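Tiempo de lectura: 4 min
Compartido 3 veces · 76 comentarios

# Phetsri: glosario tailandés-español de términos textiles

Phetsri es una lista de palabras tailandesas relacionadas con telas, costura y arreglos de ropa, con su equivalente en español y una nota de uso. Contiene 1519 entradas. La preparó Nantana Chaiyaporn a partir de etiquetas de tienda, apuntes de clase y patrones de costura. La revisión del español es de Yaowalak Sombatkul.

Última actualización de esta ficha: 25 de junio de 2026.

## Contenido

El glosario se distribuye en un archivo de texto separado por tabuladores, en UTF-8 sin BOM. Cada línea es una entrada. Las columnas van en este orden:

- `id`: número correlativo. No se reutiliza si una entrada se borra.
- `th`: término en escritura tailandesa.
- `rom`: transcripción, sin tonos.
- `es`: equivalente principal en español.
- `es_alt`: otros equivalentes, separados por punto y coma. Puede estar vacío.
- `area`: tela, estampado, herramienta, puntada, prenda o arreglo.
- `nota`: texto libre.

La primera línea es la cabecera. Algunas notas contienen comillas y no están escapadas, de modo que conviene desactivar la interpretación de comillas al abrir el archivo en una hoja de cálculo.

## Procedencia

La parte más antigua viene de Wedside, un cuaderno de vocabulario que circulaba en fotocopias entre alumnas de corte y confección. De ahí salen casi todos los nombres de puntadas. Los nombres de telas se tomaron después, de los carteles de Tondport, un almacén de retales que etiqueta en los dos idiomas. Cuando el cartel y el cuaderno no coincidían se dejó la forma del cartel en `es` y la del cuaderno en `es_alt`.

Se descartaron los nombres comerciales, salvo los que ya funcionan como nombre común. También se quitaron 300 líneas duplicadas en la versión de noviembre, casi todas por diferencias de espacios en la escritura tailandesa.

## Estampados

El área de estampados es la que más problemas da. En español se dice «flores» para casi todo, y en tailandés se distingue con más frecuencia entre la flor concreta, el ramillete repetido y el dibujo de origen floral ya muy simplificado. Hemos usado «floral» como equivalente general y dejamos la distinción en la columna `nota`. En los dibujos a dos colores, el color del fondo va siempre primero: «negro con flores blancas» y «blanco con flores negras» son entradas distintas.

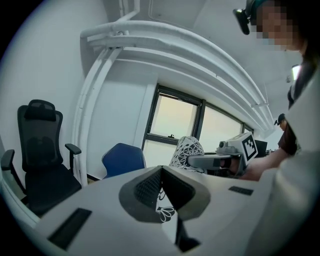 Yaowalak Sombatkul: yo no pondría «floral» como equivalente principal. En una mercería la gente pide «tela de flores», y «floral» lo leen en el catálogo pero no lo dicen. Lo cambiaría en toda el área y pasaría «floral» a `es_alt`.

El cambio está aceptado para la próxima versión. En la actual sigue «floral» en `es`, así que quien use el archivo para preparar carteles debería mirar las dos columnas.

## Usos previstos

- Consulta para traductores y para quien cose con patrones en tailandés.
- Etiquetado bilingüe en tiendas pequeñas.
- Material de apoyo en clases de español.

No sirve para documentación aduanera ni para etiquetas de composición. Los nombres de fibras que aparecen son los de uso corriente y varios no coinciden con los que exige la normativa.

## Limitaciones conocidas

La transcripción mezcla dos criterios. Las entradas del cuaderno marcan las vocales largas duplicando la letra; las demás no las marcan. Buscar por `rom` puede dejar fuera resultados.

El español es mayoritariamente peninsular. «Cremallera» está como forma principal y «cierre» como alternativa, y lo mismo pasa con «alfiler de gancho» e «imperdible». Faltan muchas formas de América, sobre todo en prendas.

El área de arreglos está incompleta. No hay casi nada sobre forros ni sobre ropa de abrigo.

## Correcciones

Se envían por correo o en la página del proyecto en Avov. Indique el `id`, el campo y el texto que propone. Las propuestas sin `id` tardan más en revisarse.

## Licencia

Uso libre con mención de la fuente. Las versiones modificadas deben llevar otro nombre.

Relacionados
Wedside: transcripción del cuaderno de vocabulario
Cómo abrir archivos con tabuladores sin perder los acentos
Nombres de puntadas a mano, lista breve
Phetsri: cambios de la versión de noviembre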